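MINDCOMBE SHARED WORKSHOP
Tendetora Build Group
Minutes of the Regular Meeting

Date: 6 November 2019
Place: Main bench room, Mindcombe
Chair: Miroslava Hrytsenko
Minutes taken by: Tin-yau Yuen
Present: A quorum of members was recorded on the sign-in sheet.

1. Call to order and previous minutes

The Chair called the meeting to order. The minutes of the October meeting were approved with one correction: under item 3, "wrist bracket" should read "wrist plate." Mr. Yuen will correct the file copy.

2. Order of business

The Chair moved the bench review ahead of the budget, so that members on the early session could take part. There was no objection.

3. Budget and purchasing

The group holds a balance of $200 for the remainder of the term. Two purchase requests were received.

3.1 Replacement screws and ring inserts for the linkage arms, to be ordered from Hladun. The quoted price is $45, including shipping. Approved.

3.2 A second spool of green filament from Dolico. Mr. Yuen noted that the present spool has not been weighed and that the request may be early. Deferred until the spool has been weighed and the result entered in the supply log.

Members are reminded that receipts go in the folder by the door. Receipts sent by text message will no longer be accepted.

4. Bench review: hand-held gripper

4.1 Mechanical condition. The Chair reported on the green gripper. The jaw pads open and close evenly under hand pressure. There is slight play in the left linkage, noticed by two members independently, and it was agreed that the joint should be taken apart and checked before any motor is fitted. One member asked whether the pads should be reprinted with a softer face. The Chair replied that the printed face should first be tested as it stands, and that changing the pads and the linkage in the same month would make the results hard to read.

4.2 Cleaning. Lint is collecting on the pads during cloth work. Pads are to be wiped before each session and the wipe noted on the bench sheet.

4.3 Cloth task. The group is working with a white textured cloth on the wooden tabletop. A pointing hand is drawn on the fabric in dark ink, and members use it to state which way the cloth is lying when they enter a trial. It was agreed that the bench sheet will record the direction of the drawn hand at the start and at the end of each trial. A member remarked that the outline is wobbly and offered to redraw it. The Chair asked that it be left alone, as earlier entries refer to it.

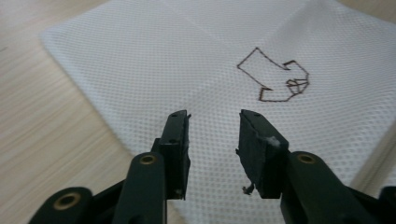

4.4 Starting position. Discussion followed on whether the cloth should be smoothed flat before each trial. Mr. Yuen favored smoothing. Other members held that a crease gives the pads something to take hold of and is closer to ordinary household use. The matter was put to a vote and smoothing was not adopted. The starting state is to be written down in a few words.

4.5 Motor drive. Work on the motor drive is held over until item 4.1 is closed. The test bracket is on shelf 4 and should not be borrowed for other projects.

5. Bench hours

Sessions on the main bench will be limited to 2 hours per member when others are waiting. The Chair will post the revised sign-up sheet. Members leaving work in progress on the tabletop must attach a name card.

6. Other business

A request to lend the gripper to another workshop group was received. Declined for the present. It may be brought back once a spare set of linkage arms has been printed.

7. Actions

M. Hrytsenko: take apart and check the left linkage; post the sign-up sheet.
T. Yuen: place the Hladun order; weigh the filament spool; add the direction columns to the bench sheet.
All members: wipe pads and complete the bench sheet in full.

8. Adjournment

There being no further business, the Chair adjourned the meeting. The next meeting will be held at the end of November, on a date to be posted at the workshop door.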